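An afternoon at the Corell open day, Letthorpe

Corell opened its Letthorpe building to visitors for one afternoon in June, and our group took 17 of the places. Most of us came over on the Winley bus, which stops at the bottom of the estate road. From there it is a ten-minute walk with no pavement for the last stretch, so bring sensible shoes if you go to the next one.

We signed in at the front desk, were given stickers with our first names on and were taken upstairs for tea and a short talk. Corell began as a repair firm for packing machinery and still earns most of its money that way. The robot work is newer. It takes up half of the ground floor, and the firm shares the cost of it with Ghoneim, which makes handling equipment for small food and drink businesses. The talk was clear and did not go on too long, although the screen was hard to read from the back rows.

After that we were split into two parties. Mine went to the hall first. The floor there is divided into numbered bays, each with its own table, and each bay works on one kind of job. The jobs are household ones for the most part: folding cloths, putting cutlery away, sorting small items into boxes. People do the job by hand first, holding a pair of grippers like the ones a robot would have, and the recordings are used later to teach the machine. I had expected to see arms swinging about behind a fence. It was much quieter than that, and we could stand close enough to watch the fingers open and shut.

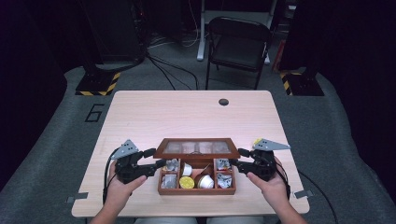 The guide told us that a single job is repeated up to 40 times in a session before the items are changed over. A full set for one job is 275 recordings, and anything with a dropped item is kept and labelled as such. One of our party asked whether the work was dull. The answer was that it can be, and that people swap bays through the day for that reason.

We were then allowed a go ourselves on a practice table near the door, with a pair of grippers and a tray of coffee capsules. It is harder than it looks. You lose all feeling in the fingertips, and I kept closing the jaws too early – my first three capsules went on the floor. Foil packets were easier because there is always a corner to catch hold of. By the end of my turn I could move a capsule from one side of the tray to the other without thinking too hard about it, but my wrists were tired.

The second half of the visit was the repair workshop. This was noisier and, for those of us who have worked in packing, more familiar. There was a carton sealer in pieces on a bench and a good explanation of why the belts wear on one side.

Questions at the end ran over by 10 minutes. Several were about jobs, and Corell said it had taken people on for the hall and planned to take on more, mostly part time. Someone else wanted to know when a robot would be sorting the boxes without help. We were told that one arm is being tried on the capsule job now, in a separate room that was not part of the tour.

Entry was free and the tea was included. The hall is all on one level, but the talk was up a flight of stairs and the lift was out of order when we were there. Parking is limited, and the last bus back to Winley leaves at half past five.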